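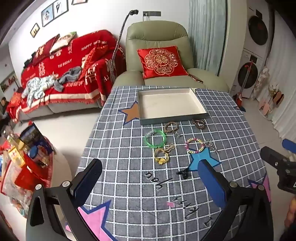

Veronica Ursu wrote to say that her gripper closed on a hair tie, wouldn't let go of it when she released the trigger, and then did the same with the very next one. She wanted to know whether she had broken it. Almost certainly not, Veronica, and thank you for sending the log along with the question! Your letter is why this section has grown so much.

7. Snags, drops and jaws that won't open

Revised Wednesday, July 21, 2021

Sorting small accessories into a tray is one of the best jobs in the Toma practice pack. It is also the one that brings up the most faults, as hair ties stretch, beads roll, and a thin cord can find its way into a gap you didn't know was there. Of the 379 practice runs logged at Flerkoswood, 56 stopped early with a snag or a stuck jaw. Most were sorted out at the table with no tools at all, and once you have cleared a couple you'll spot the next one coming.

CAUTION: The jaws can close while you are clearing them. Stop the run and switch off the jaw motor before you put a finger anywhere between the pads, every time, even for a loop you can see is loose.

CAUTION: A stretched elastic flies off quickly. Keep your face back, and ask anyone sitting opposite to do the same.

7.1 Clearing a snagged item

1. Let go of the trigger. Don't squeeze again to "shake it free". A second squeeze pulls the loop further in.
2. Lower the gripper until the item is resting on the cloth or inside the tray. Keep hold of the handle.
3. Press Stop in the Toma window and check that the status line reads Stopped.
4. Switch off the jaw motor at the handle and wait 15 seconds.
5. Look along both fingers from the side. Check the tip of each pad, then the pivots.
6. Slide the loop forwards off the pad with your free hand. If it has caught round a pivot, ease it back the way it went in. Never cut an elastic that is under tension.
7. Wipe the pads with a dry cloth.
8. Switch the motor on, with the jaws pointing away from people, and open and close them twice on nothing.

If the jaws move smoothly both times, lovely, carry on from 7.3. If they hesitate or stop partway, go to 7.2.

Note: Beaded bracelets need a gentler hand than plain hair ties. If a bead has cracked, pick up every piece before you start again. A chip stuck to a pad will scratch the next thing you lift, and it can hold the jaws apart enough to spoil the closing check.

7.2 Jaws stuck closed or half open

1. Leave the motor off. Unplug the lead as well.
2. Rest the gripper on its side on the table.
3. Shine a torch into each pivot. Look for thread, hair and fine cord.
4. Draw out anything you find with the plastic tweezers from the kit. Metal ones mark the arms.
5. Check that neither pad has twisted on its finger. A twisted pad must be swapped before the gripper is used again.
6. Plug in, switch on and press Test Jaws. The reading should reach 38 mm at full opening.

A lower reading after two tries means the gripper is out of use. Put the orange tag on the handle and send it to the Ilimthorpe workshop with the log. Please don't loosen the pivot screws yourself, however tempting they look. The setting is done on a jig, and we have yet to see one put back properly by eye.

7.3 Starting again after a fault 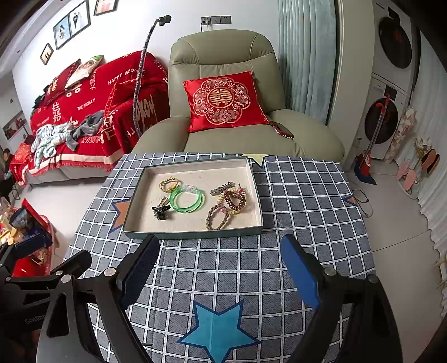

Fig. 7-2. Jaws open above the table; accessories in the tray.

1. Bring the gripper back over the table with the jaws fully open.
2. Spread out any items that overlap. Two bracelets lying one on the other are the usual cause of a double pick.
3. Check the floor for dropped pieces, and for cables near your feet.
4. Press New Run. Don't use Resume after a snag, or the fault and the good picks end up in the same file.
5. Start with something easy, such as a claw clip, then go back to the item that caused the trouble.

Come down slowly on loops and grip one side only. It feels fussy for the first few goes and then it clicks, and it's a real pleasure to watch a floppy little hair tie go exactly where you meant it to!

7.4 Reporting

Report any pinch, however slight, and any jaw movement you didn't ask for. In Toma, choose Log, then Add Fault, and give:

Item being picked up
Jaw position when it stopped
Whether the trigger was pressed or released
Test Jaws reading afterwards

Logs sent to Flirdale since April are read by the same team that writes this guide, so do add a line in your own words if the boxes don't fit.

For pad replacement, see section 8.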